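Fridge Door Task: Does the Planner Do What We Said It Does?
Project report, second draft
Embla Halvorsen and Colin Cropper
Supervisor: Gudrun Skjelbred
12 Jan 2026

Why we rewrote this

The first draft said our planning software "solves" opening a small refrigerator and reaching inside with two arms. Gudrun asked what we meant by solves, and we did not have a good answer. This draft says less.

What the software does

There are three parts. Okton takes the head camera image and guesses where the door edge, the hinge line and the shelves are. Zivach, the planner we wrote in December, picks which arm pulls the door and which arm reaches in. A low-level controller then follows the path and stops if the force on the wrist goes over a limit.

We want to be clear that Zivach is a small search over a short list of moves with a cost for each one. In the first draft we called it "task reasoning", and we have taken that out.

The numbers

We ran 60 trials on the real arms. The planner gave a full plan in all of them, which sounds good until you look at what happened next. In 30 trials the door opened and the reaching arm got to the target shelf without a stop. In 9 trials the planner said the task was finished when the door was still partly closed. The others ended in a force stop or a timeout.

In simulation we ran 2940 trials and the results were much better. We do not think they mean much. The simulated door has a perfect hinge, and the simulated camera never has to deal with hard shadows or a white door in front of a pale floor.

What we think is wrong

The false finishes worry us most. Zivach marks a step as done when the arm reaches the end of its path. It does not ask Okton for a new look at the door. So if the gripper slips off the edge halfway, the arm goes on through the air and the planner is happy. Colin spent two weeks tuning the cost weights before we noticed this, and none of that tuning could have fixed it.

The second problem is the hinge guess. Okton makes it once, with the door closed, and a small error there grows as the door swings. Trygve Blomqvist suggested updating the hinge line during the pull. We tried it for a few runs and it looked better, but a few runs is not a result and we left it out of the numbers.

We also never moved the fridge to another room or tried a second model. Any claim that this works on "household refrigerators" would be a guess.

Next steps

Add a door check after every pull. Log the reason for each stop in words a person can read - right now it is a code, and we had to look it up every time. Ask Ylva Sjöberg to run the trials without us standing there.
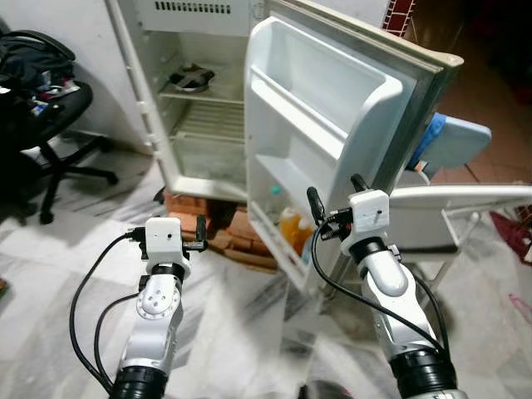
Would more simulation trials have caught the false finishes?

Probably not, as the simulated gripper was set up so it could not slip off the door.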